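Mesholm Library Gets Its Desks Ready for Fall

The study room upstairs at the Mesholm library will be back in use before the end of August, and if you have been missing your favorite seat by the window, you'll be glad to hear it is getting a good going-over first, right down to the cords and chargers. Takumi Honda, who runs the front desk most mornings, said the dusting began with the bookshelves and sort of spread from there, the way these jobs do once you have a cloth in your hand.
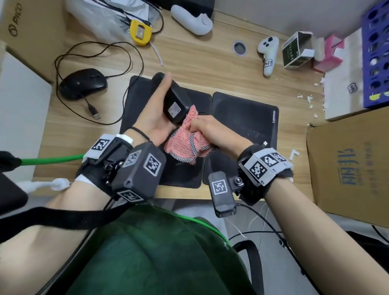 Power adapters get a wipe on all sides, underneath too, and the desks and mouse pads come next. "Folks dust the screen and forget the charger," Honda said. "I did it myself for years!" He asks that adapters be unplugged before anyone goes near them, and that cloths be kept dry.

The Effiong Fund has given $2,000 toward the room, and roughly half of that will go to new lamps and a couple of softer chairs. The library counted 203 visits to the study room last spring, and Honda would love to see more this time. Doors open at 9 a.m., and spare cloths will be kept in the basket by the stairs for anyone who'd like one.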